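Altuseo car hire excess cover: review after a claim
Posted 09/09/2024

Most reviews of excess insurance are written by people who bought the policy, never needed it and gave it full marks for being cheap. I had one of those trips last year. This August I had the other kind, so I can say something about what happens when you ask for the money.

The hire was 10 days in a mid-sized estate, picked up from the Hoekstra desk at Maltholm and driven round most of Stendinia. The hire price was fair. The excess on the basic cover was £2000, and that amount was blocked on my credit card at the desk. The person serving me offered to bring the excess down to nothing for a daily fee which, over the whole hire, would have come close to what I was paying for the car. I said no and showed them the Altuseo certificate on my phone. They were polite about it but made me sign an extra sheet saying I had refused.

First point for anyone new to this: a separate excess policy does not stop the hire firm taking the deposit. You still need a credit card in the main driver's name with enough room on it. If the hire firm charges you for damage, you pay, and then you claim it back. If you can't afford to be out of pocket for a few weeks, the desk cover may suit you better even at the higher price.

Buying the policy

The website is easy to use. You put in the dates, the country and the number of drivers, and it gives one price for single trip and one for annual. I took single trip with two named drivers. The second driver cost nothing extra, as long as both names are on the rental agreement. The certificate came by email within a few minutes, along with a policy booklet that is longer than it needs to be.
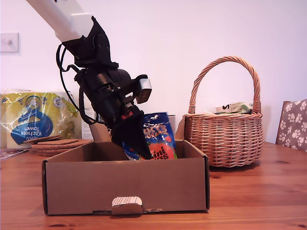

Read the booklet anyway. The main cover is for damage and theft up to the excess. Tyres, wheels, windscreen, roof and underbody are all included, and those are the parts a lot of basic hire cover leaves out. Wrong fuel is covered up to a limit. Lost keys are covered up to a lower limit. Things left in the car are not covered at all, and neither is any damage on an unsurfaced road unless it leads to somewhere you were staying. That last one matters in Stendinia, where plenty of beaches are at the end of a gravel track.

There is also a limit on the value of the car. Ours was well under it, but anyone hiring a sports car or a large 4x4 should check before paying. I have hired something faster in the past and had to go to a specialist for it, at a much worse price.

The damage

On the sixth day I came back to a supermarket car park and found a long scrape down the nearside rear door and on to the arch. No note. I took photos from several angles, rang the Hoekstra number on the key fob and was told to carry on driving and report it on return. I asked for that in an email and got one the same evening. I was glad of it later.

At drop-off the car was checked, the scrape was marked on the form and I was given a copy. Five days after we got home, £713 was taken from the card. This was made up of the repair, a charge for loss of use while the car was off the road, and an admin fee. The rest of the block was released.

The claim

Claims go through an online form. You have to upload:

The rental agreement, all pages
The check-out and check-in condition reports
The invoice for the damage
Proof that you paid it, such as a card statement
A copy of the main driver's licence
Photos, if you have them

The form timed out once while I was scanning the agreement and I had to start again. It doesn't save as you go, so get everything into one folder before you log in. File sizes are limited too, and two of my photos had to be made smaller.
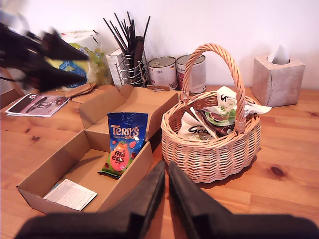 I had an automatic reply straight away and a proper one three working days later. It asked for a breakdown of the repair cost, as the invoice from Hoekstra had only shown one line for parts and labour. Getting that breakdown was the slowest part of the whole business, and I can't blame Altuseo for it. The Maltholm desk passed me to their head office, who passed me back — it took two phone calls and a slightly sharp email.

Once the breakdown was in, the claim was agreed in under a week. They paid the repair and the loss of use in full. The admin fee was also paid, which surprised me, as I had read complaints about other insurers turning those down. There was nothing to pay towards the claim myself. The money reached my bank account two days after the email.

What I liked

The price, the cover for wheels and glass, and the second driver at no charge. The emails were written by someone who had read mine. The phone line was answered both times I tried it, although it is only open in office hours and shuts at weekends.

What I didn't

The claim form needs work. The unsurfaced road rule ought to be on the main page where people will see it before they buy. I would also like the certificate to give the excess limit in the local currency, as the hire desk spent some time working out whether it was enough.

Cancelling is a bit mean as well. You get a full refund if you cancel before the start date, but nothing once the hire has begun, even if you bring the car back early.

Would I buy it again?

Yes, and I have priced up the annual policy for next year. If you hire more than twice in a year it is the cheaper way to do it. Check the limit on each hire, though, as it is shorter than I expected and a long summer trip could go over.

Four stars out of five. The missing one is for the form.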